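Why Is Some Bread Braided?

For readers who like to eat and like to ask questions

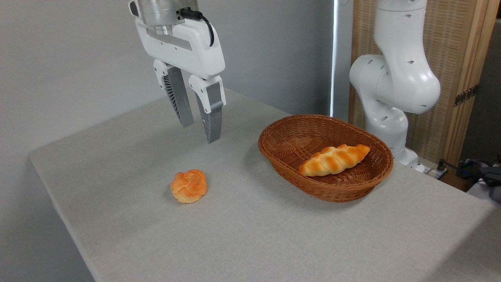

Bread can be a plain ball or a plain brick, and it tastes good like this too. But in many countries people take the dough, pull it into ropes, and cross the ropes over each other before baking. The long loaf made in this way is called a braid, or a plait. The small one with a twisted top is often called a knot roll.

Why do bakers make this extra work? Let us look at it slowly, starting from the flour.

What is inside the dough?

Most bread begins with flour, water, salt and yeast. For a braided bread, many bakers add also eggs, a little sugar, and some butter or oil. This kind of dough is called enriched dough. "Enriched" means made richer. It is softer in the mouth than ordinary bread, and a little sweet.

Yeast is alive. It is so small that you need a microscope to see one piece of it. Yeast eats the sugars in the dough and gives out a gas with the name carbon dioxide. The gas makes bubbles, and the bubbles push the dough up. When you cut a slice of bread and see small holes, you are looking at the places where the bubbles were.

What keeps the bubbles in?

Flour from wheat has proteins in it. When the flour gets wet and somebody kneads it, these proteins join together into a stretchy net. The net is called gluten. It works like the rubber of a balloon: the gas pushes, and the net stretches but does not break.

Gluten is also the reason why you can make a rope from dough. Try to make a rope from wet sand. It falls apart at once. Dough holds together and lets you pull it. If you pull too fast, it jumps back and becomes short again. Then the baker must leave it alone for a few minutes so that it can relax. Bakers really use this word, relax, and the dough is much more friendly afterward.

How do you make a braid?

If you can braid hair, you already know the simple way. You need 3 ropes of dough, all the same length.

Put the ropes side by side and press them together at the top.
Take the right rope and lay it over the middle one.
Take the left rope and lay it over the new middle one.
Go on, right and left, until you have no more rope.
Press the ends together and hide them under the loaf.

Do not pull the braid tight. The dough will still grow, and it needs room for this. A braid which is too tight can tear at the side in the oven.

For a small roll you need only one rope. Make a loose knot with it, as you do with a shoelace before you make the bow. Then put one end under the roll and push the other end up through the middle. Now the top has round bumps, and it looks much more difficult than it was.

Why is the top dark and the fold light?

Find a braided bread in a shop and look at it closely. The high parts are golden or orange-brown. Down in the folds, where one rope goes under the next, the color is often pale like cream.

There are 2 reasons for this. The first is heat. The high parts are more open to the hot air of the oven, so they dry and turn brown faster. The folds are protected by their neighbors. The second reason is egg wash. This is beaten egg, and the baker paints it on the bread with a brush before baking. Egg helps the bread to become brown and shiny. But while the bread bakes it grows, and the folds open a little. New dough comes out which was hidden before, and there is no egg on it. So it stays light.

The browning has a long name, the Maillard reaction. You say it "my-YAR." It happens when proteins and sugars become very hot together, and it makes new colors and new smells. Toast does it too.

Why put bread in a basket?

Bread which is just out of the oven has a lot of steam inside. If you close it in a plastic bag while it is hot, the steam cannot go away. It turns into drops of water, and the crust becomes soft and sticky. So we let the bread cool first, on a wire rack with air below it.

After this it can go to the table. A woven basket is good for carrying it. A basket is light, it does not break if you drop it, and air can pass between the strips. An oval basket suits a long loaf, and you can lay the loaf a bit diagonally if it is almost too long. In a round basket it would look out over the side like a cat.

Look also at how the basket is made. One strip goes over, the next goes under, then over again. Does it remind you of something? The basket maker and the baker have the same idea, only one of them uses dough.

Something to try at home

You do not need an oven for this. Take modeling clay in 2 colors. Roll one rope from the first color and two ropes from the second, and make a braid. Then cut it across with a plastic knife and look at the cut. Can you still find every rope? Cut in another place and look again. The colors have changed their positions.

If you want to do it with real dough, ask an adult to help with the oven. And wait until the bread is cool before you cut it, even if the kitchen smells very good.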